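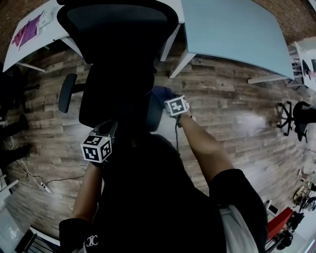

A chair is a chair, one reply to our survey said, and the money would be better spent on desks. I want to start with that, because I agreed with it for years and bought furniture that way.

(Pause. Ask for hands: who adjusted their chair this week? Wait for it.)

## Where we started

- Ramow had 34 workstations across three rooms when I took over the furniture budget.
- The desks came from four different moves. The chairs came from wherever.
- Survey went out in August. We got 79 comments. Chairs came up far more than desks, and floors came up more than I expected.

Go back to the slide. Point to the mesh back and the headrest. Tall chair, padded armrest, plank floor underneath. Mention the big light blue table past it and the second black chair on the right, the one on a five-star base. Then move on, they can look while I talk.

## Height first

- Set the seat before touching anything else. Feet flat, knees level with the hips or a little below.
- Then the armrests. Shoulders should stay down with the elbows resting.
- Then look at the desk. Most people do this in the opposite order, and I did too.
- If the armrests hit the edge of the table, lower the armrests. Do not raise the seat to clear it.

Shared tables are the hard part. A fixed table has one height and the people using it don't. We bought footrests for the long table in the back room, and they get used every day. They cost less than one chair.

## Mesh or foam

Keep this short, the question always comes up at the end anyway.

- Mesh is cooler in summer. Our rooms face west and have old windows, so that settled it for us.
- Foam is quieter and feels warmer in January.
- Cheap mesh sags at the front edge of the seat. Press down on it with your palm in the showroom, then do the same on a floor model that has been there a year, if they have one.
- Headrests: people who lean back to read like them. People who lean in to work with their hands never touch them. Ask before you pay for them.

The Illolero samples went over well except for the tilt lever, which sits so far back that shorter people had to get up to find it. The Krishnan ones had a better lever and a worse seat. We kept two of each for a month and let people swap.

## Wheels and floors

This is the part I care about most – sorry in advance.

- Hard casters on wood planks leave tracks. Soft casters cost very little and take ten minutes to fit.
- Check what the chair came with. Ours came with hard ones, and the box said "all floors."
- Hair and tape wind around the axle. Pull the casters on a Friday afternoon twice a year and clean them out.
- Leave enough space behind a chair to push back without hitting the next desk leg. Sit in it and try. A tape measure will tell you it fits when it doesn't.

Cables on the floor: route them along the wall or under the table. A chair will roll over anything left in its path, and it only takes one bad crossing to pull a plug loose.

## What it cost

- Replacement chairs: 269 dollars each.
- Soft casters, footrests and two lever repairs for the first room: 1248 dollars in total, delivery included.
- Jornico took the old chairs for parts and didn't charge us for pickup.

(If running late, skip to the last slide from here.)

We did one room at a time. The second room asked for different armrests after seeing the first, and we could still change the order.

## Last slide

Leave the height settings up during questions. Handout is on the table by the door. Tell them the caster sizes are on the back, stem diameter first, and to measure their own before ordering.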